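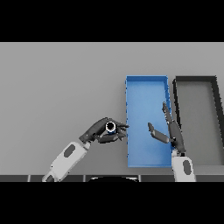 Section 3 -- Freeing stuck hinges and bolts with Prelach. Read the lot before you open the tin. Prelach is a penetrating oil, thin stuff, and it runs. Have something under the job to catch it. A tray with low raised walls will do, like the bright blue one, and a second tray next to it keeps the clean parts away from the mucky ones. Same layout every time and you won't go hunting for a washer.

You need
Prelach, the small tin or the spray
Old toothbrush or a stiff brush
Rags, more than you think
Gloves
Trays, see above
Wire wool for the bad ones

3.1 Hinges

1. Prop the door so it can't swing. Wedge on both sides.
2. Brush off loose rust and old paint. Dry brush only at this stage.
3. Spray the top of the pin, short burst. Let it creep down.
4. Wait. Make tea. Come back.
5. Work the door back and forth a few inches. No forcing.
6. Still squeaking -- tap the pin up a little from below, spray the bare bit, tap it back down.
7. Wipe everything. Oil left on a hinge picks up dust and your back where you started.

Note: Painted-in hinges need the paint line cut first. Sharp knife, go gently round the edge of the leaf.

3.2 Seized bolts

1. Brush the threads clean.
2. Soak a strip of rag in Prelach, wrap it round the nut, leave overnight.
3. Take the rag off. Right size spanner, ring type if you have one.
4. Tighten a touch first, then undo. Sounds wrong, works.
5. If it moves, stop after half a turn, more oil, carry on.
6. If it doesnt move, repeat from step 2. Up to 3 nights for gate bolts that have been out in all weathers.
7. Drop the loose bits in the tray, pour a bit of oil over, scrub with the toothbrush.

Laiba Niazi on the Bukatus help desk says most of the snapped bolts she hears about were done on the first evening. So leave it.

CAUTION: Flammable. No heat gun, no blowlamp, no smoking near it. Oily rags go flat outdoors to dry, never in a heap.
CAUTION: Keep off brake parts, bike rims and anything you walk on.
CAUTION: Will mark bare wood and some plastics. Try a hidden spot.

3.3 Putting away

Wipe the nozzle, cap on, tin upright. Spray can: turn it upside down and press until only gas comes out, clears the tube. Blocked tubes are sold as part 666, pack of 50 if you run a workshop. Old Jisteck tubes fit too but they're a bit loose.

Lubricating locks is in section 4. Don't use Prelach for those.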